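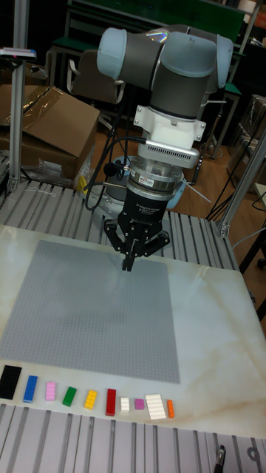

Alvar reckons we went down to the river too early and should have done the top path first, while the cloud was still off it. He has a point. By the time we were back up at the Carroll lookout there was nothing to see past the second fence.

Jul 14, 2018
Posted by the trail notes desk

Notes on the Tedthorpe to Plindarow walk, second go, for the route book.

Left the car at the lower lay-by. The upper one was full of trailers again. Signpost at the start has been turned, so ignore the arm that says Plindarow and take the track with the cattle grid. Old sheet (the 1947 one) still has the track in the right place. The newer one puts it on the wrong side of the wall as far as the barn.

River section is fine. Stones dry, water low. Path has slipped a bit below the alders and you have to go up and round through bracken, almost 60 metres of it. Long trousers. I had shorts on and have the scratches.

Lunch at the footbridge. Wind from the west, not much of it.

The climb from Jusine farm is steeper than our write-up says. We put "steady" and it should be "steep, then steady". Height at the cairn is just over 1000 feet by Alvar's altimeter, which he set at the car. Mine read lower but I forgot to set it, so use his.

Gate above the farm is tied with blue rope. Retied it the way we found it. The stile beside it has a loose step, left foot going up.

Came down by the quarry road. Dull underfoot but quick, and there are good views east if you get them. We had them for ten minutes. Took the bearing to Tedthorpe church from the bend and it matches the map.

To change in the route book:
- start point and the turned sign
- bracken detour
- "steep" from Jusine
- take out the tea room, it has closed

Still to check: whether the permissive path by the reservoir shuts in October or stays open all winter. The notice had gone green and I couldn't read the dates. Alvar wants to try it clockwise next time, starting at the quarry. Fine by me if we get the upper lay-by.

Flask left on the wall at the footbridge. Mine, the dented one.

Contact the route book | © 2018 Plindarow Walks | Back to top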